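Is it worth descaling a drip machine more than twice a year?
Kitchen & Coffee > Drip and Pour Over
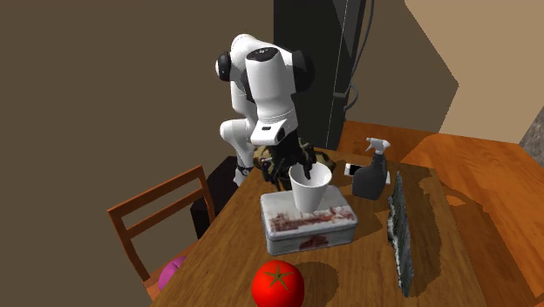

pusedska_pete wrote:
Plain question for the board. How often should I descale a regular drip coffee maker if I have hard water?

marrowfat wrote:
Every month or two with hard water, every three or four months with soft. Go by brew time more than the calendar. When a full pot starts taking noticeably longer than it used to, you're already late.

pusedska_pete wrote:
Then I am extremely late. I have had this machine (a Genier, the ten-cup, bought on clearance) for three years and I have descaled it zero times. A pot used to be done before I found my socks. Now I can find the socks, lose them again and hear the thing still wheezing in the kitchen like it's climbing stairs.

Wife says the coffee tastes fine. Wife takes hers with enough creamer to float a boat.

Tallulah_Grounds wrote:
Three years on hard water and it still turns on? Frame it.

Get plain white vinegar, the cheap stuff. Half vinegar, half water, fill the tank. Run half the cycle, shut it off, let it sit for 40 minutes, run the rest. Then fresh water through it at least twice. Your kitchen will smell like a pickle factory and then it won't.

gtoth_brews wrote:
Please do not use vinegar.

I fixed small appliances for 14 years before my knees filed a complaint, and vinegar is what people use because their mother used it. It's weak, it takes forever, and the smell gets into every rubber part in the machine. Citric acid. You buy a bag in the canning aisle, it costs next to nothing, one or two spoonfuls per tank, done. No smell. Check your manual first for whatever the maker wants.

- Gergely Tóth, retired, opinionated

Tallulah_Grounds wrote:
My mother's percolator outlived two husbands, Gergely. I'll stay with the vinegar.

gtoth_brews wrote:
I'm sorry about the husbands. A percolator is a metal pot with a tube in it. You could descale one with a hammer. A drip machine has a check valve and silicone hoses, and old silicone holds on to vinegar like a grudge.

marrowfat wrote:
We do this every April. For what it's worth I've used both and the only difference I could find was the smell. Citric is nicer to be in the house with. Vinegar is already in the house.

One thing for Pete though. With three years of buildup you may get flakes coming loose. Take the paper filter out for the vinegar or citric run, and then put one IN for the rinses so you can see what's still coming off. When the paper comes out clean you can stop.

pusedska_pete wrote:
The manual. Sure. The manual is in the drawer with the takeout menus and a key that opens nothing.

Found it. It says to "use the descaling agent supplied." There was no descaling agent supplied. It also says to descale "when the indicator illuminates." There is no indicator. I think this may be the manual for a nicer machine.

birchbark_dan wrote:
Or just buy the Grullari packets. Pre-measured, one per cleaning, no math. I've been on them for ages.

gtoth_brews wrote:
Read the back of the packet, Dan. Tell us the first ingredient.

birchbark_dan wrote:
...citric acid.

But it's a very convenient envelope.

gtoth_brews wrote:
I'm glad you like the envelope.

softwater_sue wrote:
Everybody is skipping the real fix. Filter the water going in. I put a Pathirana pitcher in the fridge and my descaling went from monthly to whenever I remember. Coffee's better too.

marrowfat wrote:
Sue, I'd push back on that a little. Most pitchers are carbon, and carbon is good for chlorine and taste but does very little for hardness. You want one that says it reduces hardness or has ion exchange resin in it. If yours really cut your scale, it's probably that kind. Worth checking the box before Pete goes and buys the wrong one.

softwater_sue wrote:
Box is long gone. It's blue and it works. That is the extent of my testing.

marrowfat wrote:
Fair enough, though your user name does make me wonder about the tap.

softwater_sue wrote:
That's from the old house!

hm_lurker wrote:
Can you just use distilled and never descale again?

Tallulah_Grounds wrote:
You can, if you don't mind coffee that tastes like it was described to you over the phone. Some minerals are good for it. Also some machines with water sensors get confused by distilled and insist the tank is empty.

gtoth_brews wrote:
For once I agree with Tallulah. Write it down, 4/20/20.

pusedska_pete wrote:
OK, report from the field. Went with citric acid, mostly on account of the wife vetoing the pickle factory. Two spoons, full tank, paused halfway like Tallulah said.

What came out looked like pond water with eggshell in it. I did a second round and it was paler. Then rinses with a paper filter in, as instructed by marrowfat. First paper had grit on it, second had a few specks, third was clean. Poured the lot down the sink and made a real pot.

It finished while I was still holding the scoop. I'd forgotten it could do that. It also quit making the stairs noise.

gtoth_brews wrote:
Good. Now do the carafe lid. Take it apart if it comes apart. You won't enjoy it.

pusedska_pete wrote:
I did not enjoy it.

birchbark_dan wrote:
What's in the lid?

pusedska_pete wrote:
Three years, Dan.

Tallulah_Grounds wrote:
And does it taste any different?

pusedska_pete wrote:
Yes, and here's my problem. It's stronger. I think the water's hotter now, or it's getting through the grounds properly, and I've been piling in extra scoops all this time to make up for it. This morning's pot could have been used to seal a driveway. Wife added more creamer and said it tasted fine.

marrowfat wrote:
Go back to two level tablespoons per six ounces of water and work from there. Those are real ounces, by the way. The "cups" marked on the carafe are usually closer to five, so a ten-cup machine isn't making ten of anything you'd recognize as a cup.

hm_lurker wrote:
Wait, what? I've been measuring by the carafe lines my whole life.

gtoth_brews wrote:
Start a new thread for that one. I'll need to sit down.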